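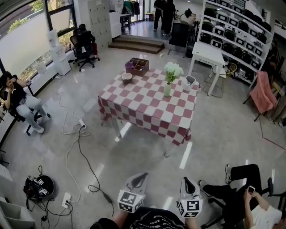

*Table-setting job, Dernthorpe room, 9th October*

Checkered cloth, divided box, cup, vase with fake flowers. Jihad Awad wants this on the list of chores a machine can take over by May. I doubt it. A person's hands are still steering both grippers.

## Flowers

Thin stem between two fat fingers. I'd call this the hardest item and would drop it from the demo.
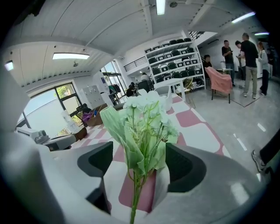
## Cup and pitcher

Better odds, stiff things with decent sides. The purple cloth over the crate is another matter, and Benítez skips it in their write-up. 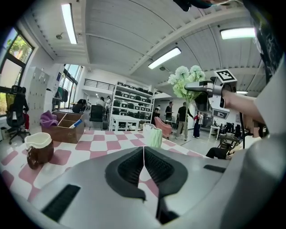 Brirkuvik quotes 406 runs for their version. No word on how many had help. Ask Jihad before we copy that number anywhere.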